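**Clesow opens gripper service bench at Clunstead, publishes its cell checklist**

CLUNSTEAD – Clesow has opened a service bench for robot grippers at its Clunstead shop and is making the maintenance checklist for its tool-kit picking cell available to customers free of charge. The bench takes in two-finger grippers from any Clesow cell under a service agreement. The checklist covers daily, weekly and 1,425-hour work.

The picking cell, sold under the name Lonside, handles hand tools stored in molded trays. It uses one arm, a two-finger gripper and a small camera at the wrist. The first unit went to Uddin, a supplier of boxed tool sets, and the checklist grew out of the notes kept there by the shift crews.

Most of the calls Clesow received in the first months of operation concerned three items: finger wear, camera drift and a loose cable clamp behind the wrist. None of them needed a new arm. All three can be handled on site with hex keys, a clean cloth and the calibration card that ships with the cell.

Fingers are now checked at the start of every shift. The operator jogs the gripper to the service position, locks out the cell, and looks at both tips under the bench lamp. Scuffing on the flat of a finger is normal and is left alone. A chip at the tip, or a bevel that has rounded over, means the pair gets changed. Fingers are always replaced as a pair and the screws go in with fresh thread locker. After a change the open and closed positions are taught again before the cell goes back into automatic mode.

The camera window is wiped daily. Once a week, on Tuesday at Uddin, the operator runs the card routine, which takes 46 seconds and reports an offset for each axis. If the result is out of limits the routine is run a second time. A second failure usually points to the bracket, and the bracket screws should be checked before anyone changes a number in the software.

Tray position is the other common source of missed picks. The locating stops on the table work loose slowly, and the cell will go on picking for days with a tray sitting slightly crooked before it faults. The checklist asks for the stops to be tightened weekly and for the tray to be pushed fully home by hand before a run. Tools have to be seated in their pockets, with straps and lanyards kept out of the approach path.

At 1,425 hours the gripper comes off the arm for cleaning, new seals and grease. Customers can do this themselves with the service kit, priced at $655, or send the unit to Clunstead. The bench has room for almost 40 grippers a month. Loan units are available for customers running a single cell.

The checklist comes as two printed pages, with a blank column for notes – Clesow asks that completed sheets be sent back once a quarter. Changes to the finger inspection limits will be made in May, after the returned sheets have been reviewed.

Requests for the checklist, service kits and loan grippers go to the Clesow service desk in Clunstead. Please have the serial number from the cell's control cabinet ready.
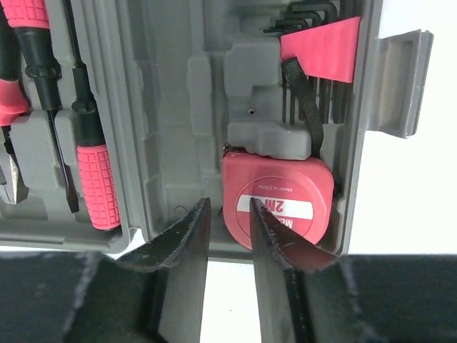 Customers with older Lonside cells should also give the software version shown on the start screen – the calibration routine is found under a different menu in the earlier release, and the service desk will send the matching page.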